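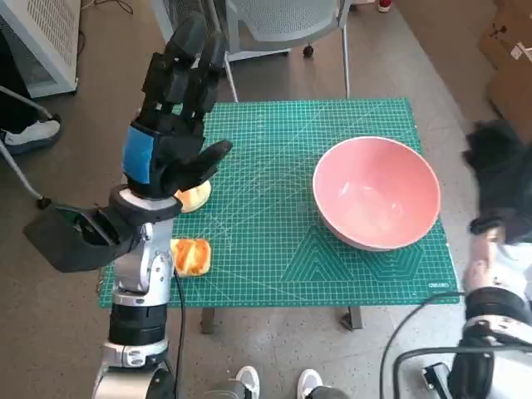

Reltar is looking for people with patient hands to join us from March as demonstration operators, on paid part-time contracts, at our workshop on the Gokanov estate. We collect examples of everyday handwork for a learning system, so that a pair of robot arms can pick up the small jobs people do without thinking: putting things into other things, tidying a surface, passing an object from one side to the other. Most of your hours would be spent at a table with a gridded green cutting mat on it, an arm and a black four-fingers-and-thumb hand on either side, and something as homely as a big pink bowl waiting to be filled. You would guide both hands through the job, over and over, a little differently each time, and the recordings of what you did become the lessons.

We have been at this for a little over a year now, and the collection we call Cluvovora has grown to 1533 finished demonstrations. We would very much like it to reach 3000 before the end of the summer, and the four of us who have been doing most of it so far are rather looking forward to company!

What the work is like

I should be straightforward and say that it is repetitive. A single demonstration is usually over in less than a minute, then you put the objects back somewhere new, check that the recording has saved, add a short note and begin again. Some people find this maddening by lunchtime and some find it as soothing as knitting, and we are hoping to meet the second sort. You will have days when everything you touch goes where you meant it to, and other days when a perfectly ordinary sponge gets the better of you for half an hour. Please don't worry about those. We keep the fumbled attempts as well, marked as fumbled, and a good clear recovery from a slip is often worth more to us than a spotless run.

The controls take a bit of getting used to. The robot's fingers don't bend quite as yours do, and the thumb in particular has a mind of its own until you have had a few sessions with it (I still catch bowls by the rim when I mean to steady them from the side). You will have 14 hours of paid training before anything you record goes into the collection, always with one of us beside you, and if you need longer than that we will simply carry on until you are comfortable.

Besides the recording itself, you would be helping with:

setting out objects for each task from the day's list, and keeping the shelves in some kind of order
watching back your own recordings and labelling where each step starts and finishes
telling us when an instruction is muddled, when a task is dull beyond reason, or when you have thought of a better one
wiping down the table and putting the arms in their resting position at the end of a shift

Who we would like to hear from

You don't need a degree, and you don't need to have been anywhere near a robot before. People who sew, bake, mend clocks, play an instrument or have spent years behind a shop counter tend to take to it quickly, and so do a good many people who have done none of those. What does matter is that you can keep your attention on a small thing for a decent stretch, that you write a note another person can follow, and that you will say so when something has gone wrong. You must be 18 or over.

Shifts are 4 hours, mornings or afternoons, and we ask for at least two a week. There is a proper break in the middle of each one, with tea. You can do the work sitting or standing, and the table can be set up to suit you. We are especially glad to have left-handed operators, as our examples lean heavily to the right at the moment. If you have a condition that affects your grip or your movement, please do get in touch and come and try the controls before you decide either way; we can adjust a fair amount.

The workshop is on the ground floor, with step-free access from the car park and a bus stop at the gate. Flat, closed shoes, please, as there are cables on the floor.

A word about recordings

The cameras are there for the hands, the arms and the table. Now and then somebody's shoes or sleeves come into view, and we would ask for your written agreement to that before you start. We don't keep sound. You are welcome to look through anything you have recorded, and you can ask for a session to be taken out.

How to apply

There is no form. Write to Alasdair Carnegie, either by post or through the contact page, and tell him a little about yourself, which shifts would suit you, and something you are good at doing with your hands. A few paragraphs is plenty, and a CV is welcome but not needed. If we think it might be a match we will invite you to an hour's trial in the Rahman room, paid at the normal rate, where you can have a go for yourself and ask us whatever you like. Travel to the trial is refunded on the day, so please keep your tickets.

Posted 2023-02-19. Applications are read as they arrive and everyone will have a reply.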